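Wrist views and the simulated dinner table

More on the sim evaluation work. Last month I wrote that the ranking of our policies in simulation matched the ranking on the real arm, and Gyula Vass asked fairly enough whether it would hold once the table got cluttered. I have partial numbers now.

The setup is unchanged apart from the objects. Each policy gets a wrist view and an external view, both rendered, plus joint positions. The instruction is a single line of text, usually some variant of "put the grey disc on the plate". I ran 200 episodes per policy across 5 layouts, with object poses jittered between episodes and lighting held fixed. 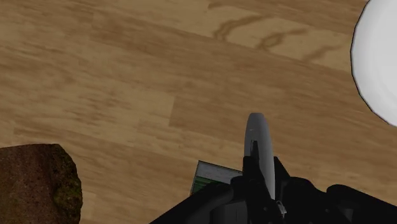 The wrist view is where most of the disagreement comes from. With the external view masked out, the better policy (internally Brirora) still closed on the correct object in 78 per cent of episodes, but placement fell apart. A round, flat object held on edge gives very little in the wrist render to say where its centre is, and the target is often only partly in view. Salma Salem suggested widening the simulated field of view. I tried it and lost grasp accuracy, so I put it back.

Masking the wrist view did the opposite. Placement was tolerable and grasping was poor, mostly from depth error on approach.

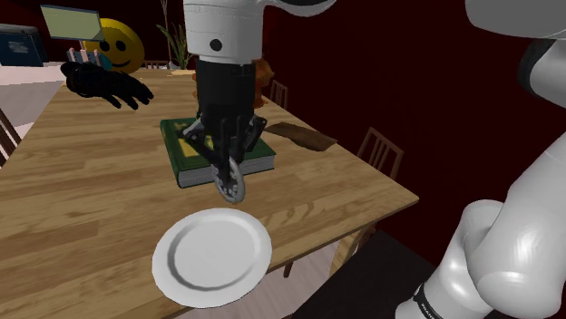

Distractors mattered less than I expected, with one exception. In layouts where a large object sat directly behind the plate, the release height drifted upward. My guess is that the policy is treating the nearest tall edge as something to clear — the training data has a lot of shelf placements in it — but I haven't isolated that. Rania El Khatib is rerunning 4 of the layouts with the tall items moved away from the plate.

Contact is still the weak part. The disc's collision mesh is a coarse convex hull, and the fingertip friction was tuned by hand on a different object. I wouldn't read anything into the slip rates yet. Code for the masking runs is in the Virkercombe branch, and the seeds are in the config file beside it.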